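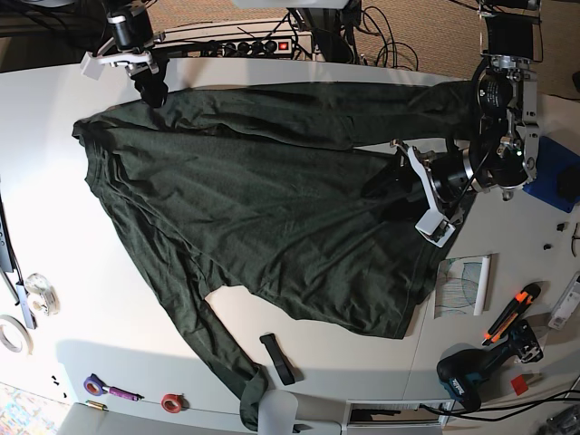
Nightly batch job passes in test, runs past its window in production

Posted by stidard_ops in Scheduling and Batch, 6th May

We replaced a set of shell scripts with a proper scheduler workflow for our order reconciliation. The pilot covered 4 warehouses and ran clean for two weeks. Every night it finished well inside the window, with no failed steps and no manual restarts. Management signed off and we moved the remaining sites over in one change.

With 169 sites in the workflow, the job no longer finishes before the morning load starts. The database server is not short of CPU. Memory is flat. Disk latency rises a little after the first half hour but not enough to explain the run time. What I do see is a long list of steps in state WAITING, and every so often a group of them fails with

connection request timed out after 700 ms

Failed steps retry and usually succeed on the second or third try, so the final totals are correct.

Setup:

Scheduler is Buteo, self-hosted, one controller and two workers.
Database is on its own host, connection limit 202.
Each site is one branch of the workflow. Each branch opens its own connection at the start, pulls the day's orders, compares them to the shipping table, writes a result row and closes.
All branches are released at the same time by a single parent step.
Retry is set to immediate, no limit.

My reading was that the connection limit is higher than the number of sites, so connections should not be the problem. I have asked for a larger database host and was told to come back with evidence. Is there something else I should measure first, or is this a case where the hardware is too small?

3 replies

pritchard_k

Get the bigger box. We had the same thing and doubling the cores fixed it. Not worth weeks of tuning.

Tegwen Lewis

I would not buy hardware on these symptoms. CPU and memory are both idle while steps wait, so the steps are waiting on something other than compute.

Start with the connection count. You are comparing the limit to the number of sites, but the limit applies to every session on that database. That includes the controller's own state store if it is on the same server, monitoring, backups, the reporting tool, and anything left open by application servers. Log the session count by user every few seconds for one full run. If the count sits at the limit for long stretches, you have your answer. If it never gets close, look at locks instead.

Second, check whether a branch really holds one connection. In many workflow tools the step wrapper opens its own session to record status, separate from the one your script opens. If that is true for yours, each active branch costs two sessions and you are well past the limit as soon as the parent step releases everything. With the pilot sites you would not have noticed.

Third, immediate retry with no limit makes this worse. A branch that times out goes straight back into the queue and competes with branches that have not had a turn yet. Put a delay on the retry, randomize it, and cap the attempts. A step that fails for a real reason should stop and show up as failed. At present you would have no way to tell it from the others.

Fourth, the result row. If every branch writes to one table, check the lock waits on that table. A summary row that all branches update will force them into single file no matter how many workers you add. Inserting one row per site and totaling at the end avoids it.

What I would change, in this order, one per night so you can read the effect:

Set a concurrency cap on the parent step. Start low, at something like the load you know worked, and raise it.
Change the retry policy as above.
Put a connection pool between the workers and the database, and have the branches borrow from it.
Raise the timeout. 700 ms is short for a batch job that has hours to run. Do this last, because it hides the other problems.

Keep the run time, peak session count and number of retries for each night. If the run time is still too long with no waiting and no retries, then you have the evidence for a larger host.

Also, for next time, put a load stage between the pilot and the full rollout. Cloned sites with copied data are fine for this. The pilot proved the reconciliation logic, and I would trust that part of it.

stidard_ops

Session logging ran last night. The count reached the limit within the first minute and stayed there for most of the run. There are two sessions per active branch, as you guessed. The second one belongs to the scheduler's status writer. The reporting tool also holds a block of idle sessions that it never releases, which I will take up with that team.

Concurrency cap goes in tonight. I will leave the retry policy alone until I have the numbers from that.

pirnano_dev

Check your version too. Some releases ignore the cap on the parent step if the branches are generated from a list, and you have to set it on the worker group. Look for max_active in the worker config. I don't remember which releases, and the notes were vague on it. Easy to test: set it to 1 on both and see if more than one branch starts.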